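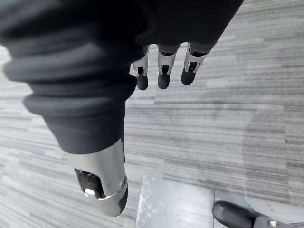 Does the madder bath need chalk if we're already on hard tap water?
A small pinch still helps, going by the March strips. The tap water alone gave us a brick color, and the strip with chalk added came out closer to a true red, so I'm keeping it in for the wool.

Notebook, March, started a little after 9 in the morning

I meant to get the second madder bath going first thing, but I spent a good while rereading my notes from the last batch and trying to make out my own handwriting (it says "steep," I'm nearly sure, and not "strip"). The yarn is the Flekel two-ply, 367 grams dry, all in skeins with loose figure-eight ties. I tied them tighter last time and got pale bands at every tie, which looked rather sweet on the swatch and terrible on a sleeve.

Mordant was alum, same as always, then left overnight in the covered pot. The ground root is from Lehner. It smells earthier than the bag we finished in the fall, and I do love that smell, though I know some of you would like the window open.
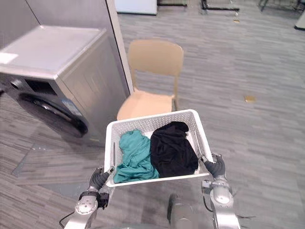 Heating the bath

Brought it up slowly — over an hour this time — and held it at 68 C. I'm being stubborn about that number. The one time I wandered off and let it climb, the browns came out and the whole lot went the color of strong tea. Stirred it gently, turned the skeins every so often, and lifted the root bag out for the last stretch. At 11:30 it was a deep orange, and by lunch it had moved over toward red, so please be patient with it if you're minding the pot.

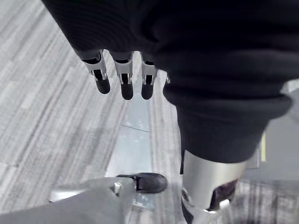 Skusico Dye Room, Natural Color Group

Carrying on after lunch. I let the skeins cool in the bath and didn't rinse until they were down to room temperature. The first rinse ran quite pink and the third was nearly clear. I weighed out 46 grams of root for the exhaust bath sample and then decided against adding any of it, so it's back in the jar with the blue lid, and the jar label is right again.

The color is warmer than our Nilloveo shade card asks for. I'd call it halfway between their two middle reds, and I'm fond of it, but a card is a card.

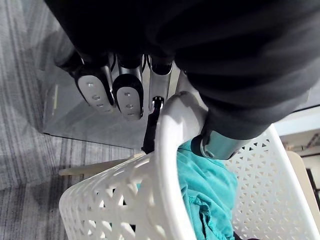

For next time

Try the same bath with a shorter steep on 131 grams of the single-ply, and keep back one undyed skein to compare. Also do a proper wash test with the wool soap before anyone knits with this lot. The exhaust bath is in the lidded bucket under the sink — please don't pour it out, I want to see if there's a peach left in it.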